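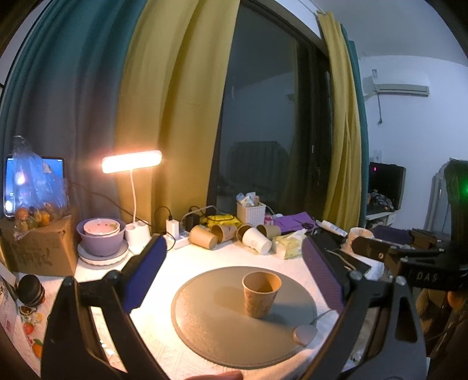 Coffee for a big family reunion – how much do I need to make?

Posted by Saraç, January 2020

Hello everyone, I hope this is the right section. My husband's side of the family is getting together in September and I have offered (what was I thinking!) to handle the coffee. The hall holds 200 and my mother-in-law is sure we will fill it. I have never made coffee for more than a dozen people in my life. We have the use of the kitchen, which has plenty of outlets but only a regular home-style coffee maker. Do I rent one of those big urns, and how much ground coffee do I buy? Also, is it silly to make decaf? Half the aunts say they only drink decaf after lunch, but I've seen them at Christmas and I have my doubts.

Undlow

Oh, you'll do fine, and good for you for starting early! I did the coffee at our church suppers for years. Rent two urns, one regular and one decaf, and put a big label on each. Plan on a cup and a half per person if you're serving with dessert, because plenty of people won't have any and a few will be back all afternoon. Use a coarser grind than you would at home or it gets into the basket holes and you'll have mud at the bottom. Fill the urns with cold water and give the big ones a full hour. Please ask the hall which outlets are on the same breaker – we once lost the lights and both urns right in the middle of grace.

And do make the decaf. It always goes, whatever they drink at Christmas. I'd put the milk and sugar on a separate table so the line keeps moving, and keep a few tea bags and a kettle handy for the ones who ask.

Peduvex

just get it from a coffee shop in those cardboard boxes, way easier. might be pricey for that many tho

Bondden

I agree with Undlow on nearly everything, but I'd hold back on the second big urn of regular. Our last reunion was in the middle of a heat wave and we poured so much down the sink it made me want to cry. Everybody wanted iced tea! If your September is warm, make the regular in two batches and start the second one when the first is half gone. Unopened bags of coffee will keep, so buy a little extra and take home what you don't use.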